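Handout 2, 2019-10-11. Bring it to section, where N. Ackroyd will pretend you have read it.

## Color before it had a job

We left off with the dyers, who charged by the shade and guarded their recipes like family scandals. A good yellow was cheap and went brown in a summer of sunlight. A good red cost more than the coat. Most people therefore wore whatever the sheep had been wearing.

Then came coal tar, and with it the chemists, and after them the lawyers. Bright color became something you could buy by the barrel. Please read Hämmerli's chapter on this (15 pages, of which the first four are him clearing his throat).
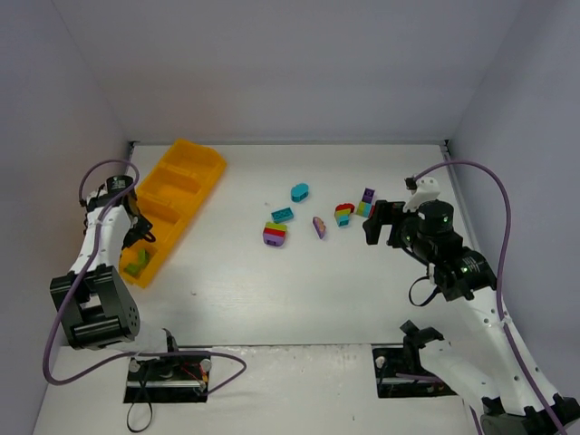

Plastic did for objects what coal tar had done for cloth. Once color could be mixed into the material, it stopped rubbing off, and it also stopped meaning that anyone had gone to any trouble. A bright yellow plastic tray on a white tabletop would have looked like a king's ransom to a dyer in Drorberg, and we put paper clips in it. Bagheri calls this "the cheapening of the eye." I think she is being a little hard on the paper clips, but her argument is on the exam, so learn it.

**Terms to know**

- fugitive color (fades; no, it isn't wanted by the police)
- mordant (fixes dye to cloth; smells worse than it sounds)
- masstone (a pigment at full strength)

**For next time**

Read Bagheri, chapter 2. Write one page on an object you own whose color you didn't choose. Last April I got 54 papers, almost all of them on the dorm carpet. Please look up from the floor.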